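Drolbridge Neighbors - Home & Laundry

Folding jeans so they stay folded in a shallow drawer?

Posted by Yaa Dramani

Hi all! I finally got my daughter's room sorted after the move and I'm thrilled with it, except for the jeans. We own 13 pairs between us and they share one drawer that's only 6 inches deep. I fold them in half, then in thirds, and by the weekend the whole drawer has turned into a heap. Do you roll yours? File them? I do my folding on her bed, if that matters.

3 replies

Bernice Amissah

Oh, I love this topic! File them, absolutely file them. I switched in February and my drawer still makes me happy every time I open it. Lay the jeans flat, put one leg over the other, and tuck in that pointy bit at the seat so you have a long straight rectangle. Then bring the hem up to just short of the waistband, and fold in thirds until the packet stands by itself. If it flops over, it's too loose - smooth it with your forearm and go again. Mine come out a bit under the height of the drawer, but I'm short and so are my jeans, so try one pair before you do the lot.

The bed is a great place to fold, by the way. My one tip is to finish the tops first and stack them off to the side, then do denim last, when you have the middle of the bed free.
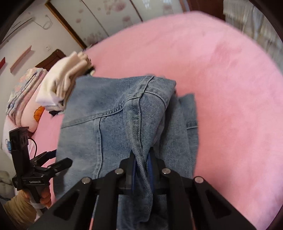
Does fleece bedding make it harder to fold jeans neatly?

A little, on my bed anyway. Fleece grips the denim, so the bottom leg stays put while you're pulling the top one straight, and you get a twist at the knee. Lift the whole pair by the waistband, give it one good snap in the air and lay it down again. Or slide a big tray or a piece of cardboard underneath, that works beautifully too!

Rostyslav Hrytsenko

I roll. Takes less time. They do come undone if the drawer is half empty.

Naa Atinga

Team filing here as well, with one addition: a divider! I cut down a shoebox and stood it at the back of the drawer, and now the row doesn't slump when I take a pair out. Stretchy jeans are the troublemakers in our house, they spring open, so I put those between two stiff pairs. Also turn the folded edge up so you can see the colors. I have three nearly identical blue pairs and used to pull out all of them every morning hunting for the right one.

Yaa, does your drawer have a lip at the front? Mine does, and I lost a good half inch of height to it, so measure under that before you start folding.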